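Section 4. Cleaning and Care of Nollen Glassware

Read this section in full before the first wash. It applies to all vases in the Nollen tabletop range, plain and textured, supplied by Ekbridge from April onward. For floor vases and hanging pieces, refer to Section 6.

4.1 Before you begin

Remove all adhesive labels. Lift one corner with a fingernail and peel slowly. If residue remains, apply a small amount of cooking oil, wait 20 minutes, and wipe with a soft cloth. Do not use a blade or a metal scraper.

Inspect the rim and the base under good light. A vase with a chip or a hairline crack must be taken out of use.
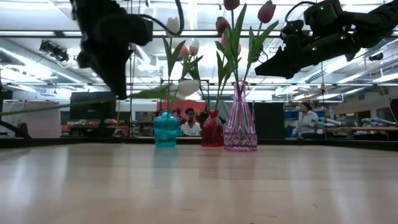

4.2 Routine washing

1. Empty the vase and remove any stems, wire, or floral foam.
2. Place a folded towel in the bottom of the sink.
3. Fill the sink with lukewarm water and add a mild dish soap.
4. Wash one piece at a time. Hold the body of the vase, not the neck.
5. Clean the inside with a soft bottle brush. The Drirnum narrow brush, order number 1507, fits all necks in the range.
6. Rinse twice in clean lukewarm water.
7. Stand the vase upside down on a dry towel until it has drained, then turn it upright to finish drying.

CAUTION: Do not pour hot water into cold glass. A sudden change in temperature may cause the vase to break.

CAUTION: Nollen glassware is not suitable for the dishwasher, the microwave, or the oven.

4.3 Removing lime and cloudiness

1. Mix equal parts white vinegar and lukewarm water. For a small vase, 300 ml of the mixture is normally sufficient.
2. Fill the vase to just above the cloudy area and leave it overnight.
3. Add a spoonful of uncooked rice and swirl gently.
4. Empty the vase and wash it as described in 4.2.

Note: Never combine vinegar with bleach or with any cleaner that contains bleach. The fumes are harmful.

Cloudiness that remains after two treatments is usually wear in the glass itself and cannot be removed at home.
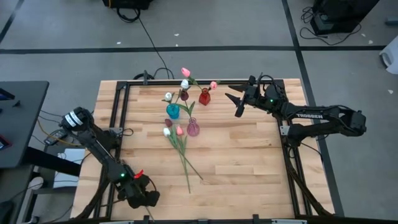 4.4 Dusting and dried or artificial flowers

Vases that hold no water still collect dust at the neck and in cut patterns. Wipe them every two weeks with a dry microfiber cloth. Artificial stems should be taken out and cleaned separately, following the instructions of their maker. Wire stems should be bent to shape before they are inserted, as pressure against the rim can chip it.

4.5 Storage

Wrap each piece in unprinted paper and store it upright. Do not place one vase inside another. The Oshima storage carton may be loaded to no more than 475 g per compartment.

Questions about this section may be sent in writing to Chiharu Hattori, Customer Care, Ekbridge. Please state the order number printed on the packing slip.

Section 4 last revised 30/04/2021.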